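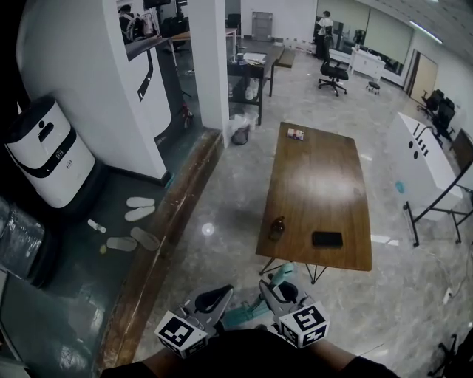
A preservação dos arquivos de pequenas empresas é um dever que as instituições têm tratado com excessiva ligeireza. Quando encerra uma fábrica, uma tipografia ou um armazém com várias gerações de atividade, o destino das máquinas e do imóvel fica decidido em poucas semanas. Já os livros de contas, a correspondência com fornecedores e os registos de pessoal permanecem em caixas, até que alguém precise do espaço.

O caso da Lysenko merece ser recordado. A empresa, dedicada ao comércio de tecidos, cessou a atividade deixando 200 caixas de documentação. Os herdeiros propuseram a doação a 4 entidades públicas. Duas não responderam. Uma terceira declarou não dispor de depósito com condições adequadas, e a última aceitou apenas os catálogos ilustrados, por serem os únicos documentos com interesse expositivo. O restante seguiu para uma garagem particular, onde ainda se encontra.

A preferência pelos catálogos é reveladora. Avalia-se o documento pela sua aptidão para figurar numa vitrina, quando o valor de um arquivo reside sobretudo na série. Uma folha de salários isolada pouco ensina; uma sequência de 50 anos permite estudar a evolução dos vencimentos, a entrada das mulheres em determinados ofícios, a duração efetiva dos contratos e os efeitos de cada crise sobre quem tinha menos proteção. Retirar de um fundo as peças vistosas e abandonar as demais equivale, para o investigador, a uma perda quase total.

Argumenta-se com frequência que a digitalização resolveria o problema. Convém alguma prudência. Digitalizar sem descrever produz milhares de ficheiros que ninguém consegue pesquisar, e o custo da descrição – trabalho lento, que exige formação arquivística – raramente consta dos orçamentos apresentados. O fundo Mastmont foi digitalizado na íntegra e continua, na prática, inacessível: os ficheiros conservam a numeração atribuída pelo equipamento e não existe inventário.

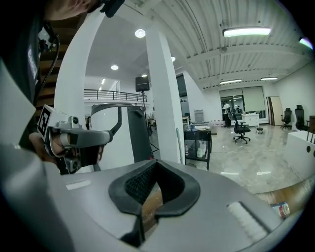 Antonina Didenko objetou, quando uma primeira versão deste texto circulou, que não é razoável exigir a guarda integral de tudo quanto as empresas produziram, e que uma eliminação criteriosa, devidamente registada, serve melhor os investigadores do que um depósito cheio e fechado. A objeção é justa. Nenhum arquivo pode conservar tudo, e a seleção faz parte do ofício. O que aqui se contesta é a seleção feita por omissão, sem critério escrito e sem responsável identificado.

Importa, por isso, que os municípios disponham de um procedimento simples para estes casos: uma visita de avaliação antes da desocupação do imóvel, um auto com a identificação das séries encontradas e um prazo de 13 meses de depósito provisório, durante o qual se decida o destino de cada uma. O modelo foi ensaiado com a documentação da Flokell e dispensou a construção de instalações novas. Bastou uma sala seca, estantes metálicas e um técnico a meio tempo.

Falta ainda esclarecer o regime aplicável aos dados pessoais constantes dos processos de trabalhadores, matéria em que as práticas divergem de concelho para concelho e que tem servido, não poucas vezes, de fundamento para a recusa liminar das doações.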